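In Praise of the Mismatched Bowl

I grew up in a house with matching dishes. Twelve of everything, cream with a thin gold line, and a cabinet with glass doors to keep them in. We ate off them twice a year. The rest of the time we ate off whatever was in the cupboard by the stove, and I can still tell you every single piece in that cupboard, while the gold-line set is one cream-colored blur.

So I'm going to make the case for bowls that don't match, and for plates that don't match the bowls, and I'm going to make it loudly, because I love this subject and my family has stopped listening to me on it.

Start with color. A stack of white bowls is fine. It's clean, it's easy, you can replace one when it breaks. But put three colors in a stack and suddenly you have stripes! You get a thin band of each one under the next, and the order changes every time somebody empties the dishwasher. I once moved 14 bowls into a new apartment on Coelho Street (336 square feet, one cupboard, no drawers to speak of) and that stack was the best-looking thing in the place for a whole winter. I had no pictures up until December. I didn't miss them.

Then there's the patterned plate. My feeling is that every pile of plain bowls wants one busy neighbor. Blue on white is the classic for good reason, it gets along with pink, it gets along with green, and it makes a solid blue look even more solid. Stand it up on its edge if you possibly can. A plate lying flat in a pile is hiding the part somebody took the trouble to decorate. 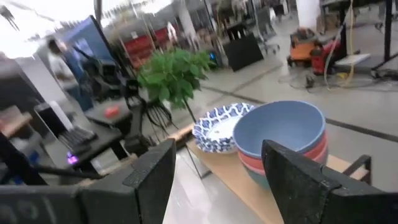 Powder blue on top, salmon and teal peeking out underneath, and a patterned plate standing up behind them.

Look at how well that pale blue gets on with the plate's blue pattern. They aren't the same kind of thing at all, one matte and quiet, the other all geometry, and they still look like they belong on one table. Light wood helps too. I've had dark tables and I've had light ones, and pastels on a dark table always seemed to me a little like candy on a piano.

The usual complaint is that mismatched dishes look like you couldn't afford a set. Well, maybe! My first three bowls came out of a box marked "kitchen, misc." at the Turkau flea market and cost less than lunch. But I've since seen the other end of it. There's a home store near me, Mimell, that sells bowls already mixed, six colors in a carton, and I have mixed feelings about that (sorry). They're pretty. I bought a carton. It still felt a bit like buying jeans with the holes already in them. I'd say buy one bowl at a time, from different places, and let it take years.

The better complaint is about stacking, and there I give some ground. Bowls from different makers have different feet and different curves, and a stack of them can wobble like crazy. My rule is to mix the colors as much as you like and keep the diameters close. Hold two bowls together in the shop before you pay. If one rocks inside the other, put it back, however gorgeous the glaze is. I've broken this rule for exactly one bowl, a mustard yellow one, and it lives by itself on the windowsill with lemons in it.

As for the gold-line set, it's in my hall closet now, all twelve of everything. Last week I took out one of the cereal bowls and put it in the stack between a green and an orange. It looks terrific there.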